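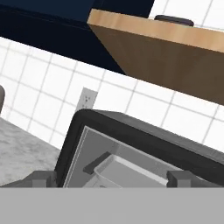 # Breaker Trips in Shared Kitchens: Load on Small-Appliance Circuits

Armindo Lobo
Building Systems project, final report, December

## 1. Background

Kitchens in older shared houses trip breakers more often than the wiring diagrams suggest they should. The usual explanation given by tenants is a "weak breaker." The usual explanation given by landlords is a faulty appliance. This project measured the current on kitchen countertop circuits in four shared houses (Batton, Juler, Ellery and Makell) to find out which explanation fits the trips that were recorded.

All four houses have breakers rated at 20 amps on the countertop circuits. Batton and Makell have two such circuits each. Juler and Ellery were rewired in stages, and in both of them one circuit now feeds every countertop outlet as well as one outlet in the dining area.

## 2. Method

A clamp meter with logging was placed on the hot conductor of each countertop circuit, inside the panel, by the licensed electrician who services the houses. The loggers stored the highest current in each minute. Logging ran for 22 days in every house. Tenants were asked to write down the time of each trip and what was plugged in. They were not asked to change their habits.

Before logging began, each outlet was matched to its breaker using a plug-in tracer. The panel labels could not be trusted for this. At Ellery the label "kitchen left" referred to the left side as seen from a doorway that has since been closed up.

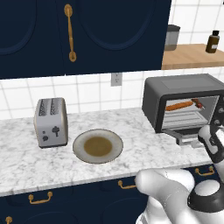

*Figure 1. Backsplash outlet under an upper cabinet, with open shelving to the right.*

Appliance draw was taken from the rating plate and then checked with a plug-in meter over one full heating cycle. Where the two disagreed, the measured value was used. The electric kettle at Juler drew less than its plate value; the difference is consistent with the low supply voltage noted at that panel during the evening.

## 3. Results

Seven trips were recorded. Four were at Juler and three were at Ellery. Batton and Makell had none, although total kitchen use at Makell was the highest of the group.

Every trip occurred with at least two heating appliances running on the same circuit. The most common pair was a kettle and a toaster oven. No trip occurred with a single heating appliance, even when the refrigerator compressor started during the cycle. The minute-by-minute record shows current above the breaker rating before each trip, so none of the seven needs to be explained by a worn breaker.

Trips were grouped in two periods, before morning classes and after 6 p.m. The evening trips took longer to develop. A thermal-magnetic breaker tolerates a small overload for several minutes, and tenants often had time to finish with one appliance before the limit was reached. This means the trip count understates the number of overloads -- a point that applies to Ellery in particular, where the log shows repeated short periods over the rating with no trip and no tenant note.
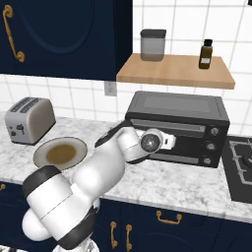
The overload periods at Batton were also checked. There were none on either circuit. Its tenants own much the same appliances as those at Juler, but the outlets nearest the sink and nearest the stove are on separate breakers, and the load divides itself without anyone planning it.

## 4. Discussion

The results do not support the weak breaker or the faulty appliance. The difference between the houses follows the number of circuits. Replacing the breakers at Juler with a larger size would be unsafe, as the conductors are sized for the existing rating.

Adding a second circuit is the proper repair. At Ellery the run from the panel is short and the basement ceiling is open. At Juler the ceiling below is finished, and the cost will depend on how much of it has to be opened.

## 5. Limitations

- The loggers stored maximum current only, so energy use could not be calculated.
- Tenant notes at Juler were missing for one trip. The time was taken from the log.
- Breaker temperature was not measured. The Ellery panel is next to the water heater, and this may shift the trip point.
- Winter break fell outside the logging period. Space heater use on these circuits was not captured.

## 6. Remaining work

The Makell logger is still installed and will be read again next term. The tracer results for all four panels have been typed up as corrected circuit directories, and the Juler copy still needs the dining area outlet added.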